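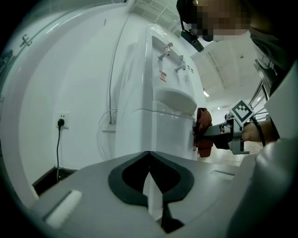

Bisico has confirmed that the manga series "Warrier" will close with its fifth collected volume, and that the last two chapters will be redrawn before the book goes to print. The notice went up on the publisher's site in May 2018 and runs to 34 lines, most of them on page counts and paper stock. The redrawn material includes the break room sequence in chapter 2 of the final volume, where the leads talk beside a white floor-standing water dispenser with two metal taps above a projecting drip tray. In the magazine run the dispenser had a single tap in some panels and a pair in others; the book version will use two throughout.

Mahlet Chala, who handles the English translation for Ekov, said the dialogue in that sequence is unchanged. The epilogue is a different matter - two pages of narration have been cut and replaced with a silent spread, and the translated script is being adjusted to match.

Ekov will release the volume in print and digital formats. The digital edition uses the Clinenano reader, which handles double-page spreads as one image in landscape mode and as separate pages in portrait. Readers who bought the magazine chapters individually will not receive the revised pages as an update.

Volumes one to four are unaffected and stay in print at the current price. A box set was listed by Ekov in March and then withdrawn - no new date has been given.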